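Desden Road Users Forum > Collisions and Road Layout > Quiroga Lane crossing after the October collision

Thread: Signal timings at the Quiroga Lane crossing

kerbline84
The county has put the collision summary for the Quiroga Lane crossing on its website. For those who haven't read it: a pedestrian was struck at the eastern end of the crossing in October, at 5.40 pm, by a car turning left out of Cillico Street. Injuries are recorded as serious. The road was wet and the street lighting was working. The driver stopped at the scene.

The part that interests me is the signal data. The controller log shows the pedestrian stage had ended and the intergreen was running when the car crossed the line. The summary puts the clearance period at 5 seconds. I make the crossing 8.4 metres kerb to kerb, and at a walking speed of 1.2 m/s that needs 7 seconds. Anyone stepping off on the last moment of green is still in the carriageway when Cillico Street gets its own green.

Has anyone seen the full controller specification?

norwood_t
You are assuming the 5 seconds is the whole clearance. On most older controllers there is a fixed blackout and then an all-red on top. If the all-red is 3 seconds you have 8 in total, and 8 is enough for 8.4 metres.

kerbline84
The summary says "clearance period" and gives one figure. I read that as the total.

norwood_t
It may be. It may also be that whoever wrote the summary copied one field out of the log. I would not build a case on it until the specification turns up.

Julerik
I drive out of Cillico Street every morning. The bigger problem is the left turn. The nearside signal head is behind the bus shelter until you are almost at the stop line, so people go by the far one, and in the evening the far one has the shop lights behind it. You can change the timing all you like and drivers will still be looking in the wrong place.

pelham_cyc
Agree on the signal head, disagree that timing doesn't matter. They are two separate faults. A driver who looks in the wrong place does less damage if the crossing is already empty.

Also, the limit there is 30 and the left turn has a wide radius. It can be taken at 20 without trying. Tightening the kerb would cost more than changing a timer, but it works all day and in all weathers.

Julerik
Tighten the kerb and the number 3 bus can't make the turn. It already goes over the centre line.

pelham_cyc
Then the centre line moves back and the stop line on Quiroga Lane moves with it. It has been done at other junctions in the town.

Sarita Pathak
I live opposite and put in the information request. The reply came this morning. In short:

Pedestrian green: 6 seconds
Blackout: 3 seconds
All-red: 2 seconds
Total clearance after green: 5 seconds

So kerbline84 read it correctly. The reply also says the timings were set when the crossing was narrower, before the parking bay on the north side was taken out. No review is recorded after that work.

norwood_t
Thank you, that settles it. I withdraw the 8 seconds. Removing the bay would have added 2 metres or so of exposed carriageway, and a review should have been triggered by the works order. Does the reply say who signed it off?

Sarita Pathak
It names the department and no individual. I have asked again. There is a scan of the reply, which I will put up once I have taken my address off it.

dunmore_lad
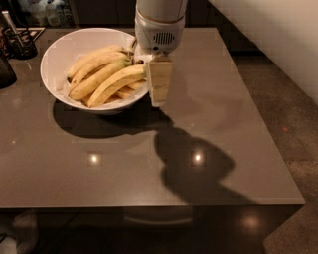

Re: Signal timings (page 2)

dunmore_lad
I timed it on foot at 8.15 am, both directions, starting on the last second of green. Going north I was one step short of the kerb when Cillico Street got its green. Going south I just made it. I am 41 and have no trouble walking. My mother would have been in the middle of the lane.

pelham_cyc
The difference between directions will be the camber and the position of the push button. From the south side you start further back.

Julerik
Timing it once each way proves very little.

dunmore_lad
Fair enough. I'll do ten each way and post the lot.

kerbline84
Please note whether the detector extends the stage if someone is still crossing. The specification Sarita has posted lists no on-crossing detection, but there is a unit mounted on the north pole that looks like one. If it is fitted and not connected, that is a question for the county by itself.

Sarita Pathak
I will add it to the second request. The reply is due within 20 working days.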